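Home Recording Help
Tape and transfer

Getting old four-track cassettes onto a computer without the original machine

Viewed 3548 times

tapehoarder_dee

My old band made all its demos on a Kolteck four-track cassette recorder that belonged to our drummer. We called ourselves Imrie and played for 5 years, and I ended up with the box of tapes when we stopped. There are 22 of them. The recorder was sold long ago and I have no way to trace it.

I tried one in the normal stereo cassette deck in my living room. It plays, but everything is slow and very low, like the singer is half asleep, and I only get the drums and the bass. When I turn the tape over I hear guitar and vocals, but they run backwards. I thought the tape was ruined until I tried a second one and it did the same thing.

What I want is each track as a separate file so I can mix the songs again. I have a Trekora two-channel interface and I use Plarotus for editing. I can follow instructions but I'm not an engineer. Can I do this with the deck I have, or do I need to find another four-track? Some labels say "dbx" in pencil and some say nothing. The tapes look fine and have been in a closet.

Also, is there a risk in playing them more than once? I've already played that first one maybe three times while trying to work out what was wrong.

looper_mike

Tape is ruined if it plays backwards. You could try a different deck. Or send them to a transfer service, they do this all day.

Edit: OK, I read it again, the tape isn't ruined, sorry. I would still send them out.

Flurina Pichler

Your tapes are behaving the way they should. A normal cassette holds four narrow tracks, two for side A and two for side B, and the side B pair runs the other direction. A four-track recorder uses all four in one direction. Your deck only reads two of them at a time, so the first pass gives you tracks 1 and 2, and turning the tape over gives you tracks 3 and 4 in reverse. The low pitch is a speed matter. Many four-tracks ran at twice the normal cassette speed, and yours must have been one of those if everything sounds an octave down.

You can do the whole thing with the deck you have. The result will be usable and not as good as a proper four-track would give you. I'd do one song this way first and then decide.

Before you start, clean the heads, the capstan and the rubber roller. Isopropyl alcohol on a cotton swab is fine for the metal parts. Go easy with it on the rubber. Let everything dry. Wind each tape all the way to the end and back before you record from it, especially if it has been sitting for years.

Turn off Dolby on the deck. The switch should be off for all of these tapes, including the ones marked dbx. dbx is a different system and Dolby will only make a mess of it.

Set your project in Plarotus to 88.2 kHz if the interface allows it. Record side A from start to finish in one take, left and right to separate mono tracks. Don't stop the tape in the middle. Then turn it over and record that side in one take too. Watch the levels on the first minute of each side and leave plenty of room, since you can always turn it up later.

Now you have four mono files. On the second pair, use the reverse command so they play forward. Because the tape was flipped, the left channel of that pass is track 4 and the right channel is track 3. Name the files right away. I have mixed these up more than once and it costs an evening.

Next, speed all four files up to double. Use the kind of speed change that alters pitch and length together, the way a record player does. Don't use time stretching, which tries to hold the pitch and will smear the drums. If a song still sounds a little sharp or flat afterward, the original machine probably had its pitch knob off center. Pick one song where you know the key, find the correction, and try the same number on the others from that tape.

Lining up the two pairs is the slow part. Tracks 1 and 2 will be in time with each other, and so will 3 and 4, but the pairs were played at different moments and the deck won't run at exactly the same speed both times. Look for something that leaked between tracks. Old four-tracks bled a lot, so there is often a faint snare or count-in on the guitar track. Match that at the start of the song, then go to the end and see how far it has drifted. Adjust the speed of the second pair by a tiny percentage until the end matches too. Check the middle last. If the middle is off, cut at a quiet spot between sections and nudge each piece into place. Work on one song at a time and don't attempt a full side.

On the dbx tapes: without decoding they will sound bright and squashed, with hiss that rises and falls. There are software decoders, and some are decent, but the decoding has to happen after the speed has been corrected and the level has to be close to what the recorder expected. For those tapes I would look for a working four-track with dbx built in. If you find one to borrow, you need an interface with four inputs, or you can record two outputs at a time and line them up as described.

Playing them a few times won't hurt them on a clean deck. What does hurt is a deck that eats tape, so use a cassette you don't care about first and let it run all the way through.

tapehoarder_dee

Thank you, this worked. I did one song last night and it took me from 9 until well after midnight, mostly the lining up. There was a count-in leaking onto the vocal track, very faint, and that was what I used. The end was out by nearly a whole beat before I corrected it.

You were right about 3 and 4 being swapped as well. I'm going to do the unmarked tapes this way and keep the dbx ones aside for now. The vocals are duller than I remember, is that the deck?

Flurina Pichler

Partly, yes. At half speed the highs come off the tape lower than they should, and the playback correction in a normal deck isn't the right one for a tape recorded at double speed. You can fix some of it with a gentle EQ once the speed is right.

The other likely cause is head angle. There is a small screw beside the playback head that sets it,
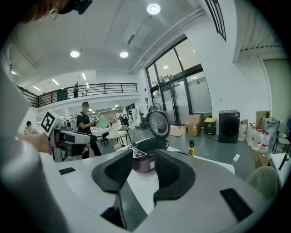 and a quarter turn either way can bring back a good deal of the top end. Listen in mono with headphones while you turn it, and stop where the cymbals are clearest. Mark the starting position with a dot of paint pen first so you can put it back for your regular cassettes. You'll need to set it again when you flip the tape over, and probably for each tape if the drummer's machine was adjusted at some point during those years.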